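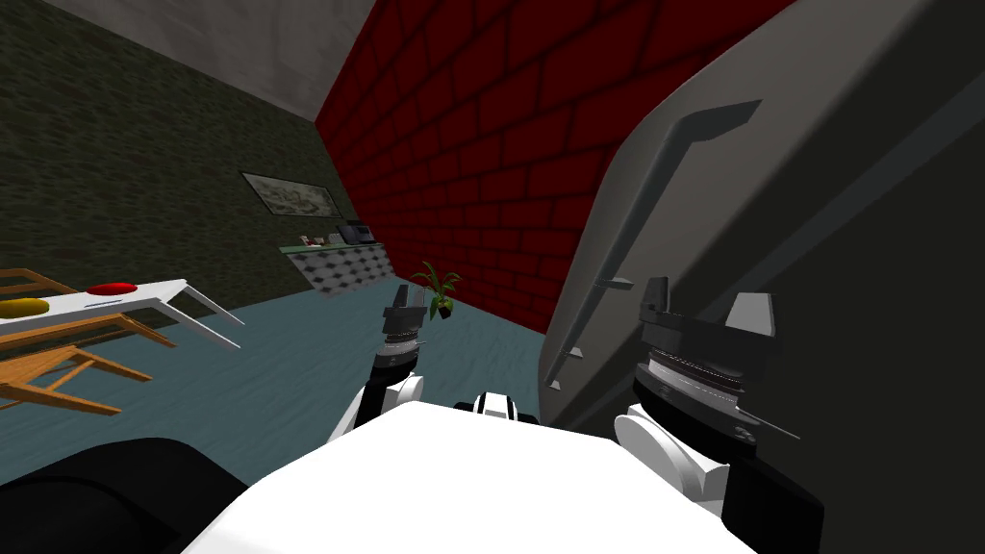

Filed under: Work & Careers > Starting Out > Pay and Records of Employment

Final pay withheld by real estate office, employer not responding

Mimoza Janevski
10/11/19

I worked 4 months as a front desk assistant at a property office in Predcombe. It was my first job after moving. I gave 2 weeks' written notice in March and worked all of it. The last cheque was short by $400, listed on the stub as "training recovery". I signed an offer letter but no repayment agreement. Two emails to the office manager have gone unanswered. Is the deduction allowed, and is it too late to dispute it?

Valbona Ionescu

Start with the wording of the offer letter. In most provinces an employer needs written authorization for a deduction other than tax, CPP, EI or a court order, and a general clause about "costs" is often too vague. The authorization normally has to state the amount or a way to calculate it.
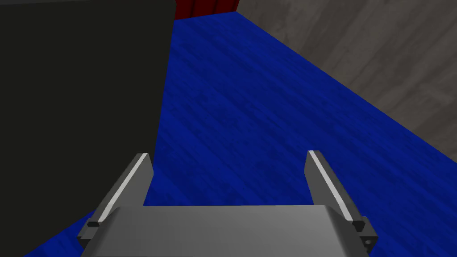
Send one dated letter to the registered address of the company, with the stub attached, and set a deadline for payment. If the deadline passes, file a complaint with your provincial employment standards branch. Filing limits differ by province and some are short, so check yours before you post the letter. Keep the envelope receipt.

Mathias

same thing at my old place in Silwood, they kept 20 bucks for a name tag. never got it back but I didn't file anything either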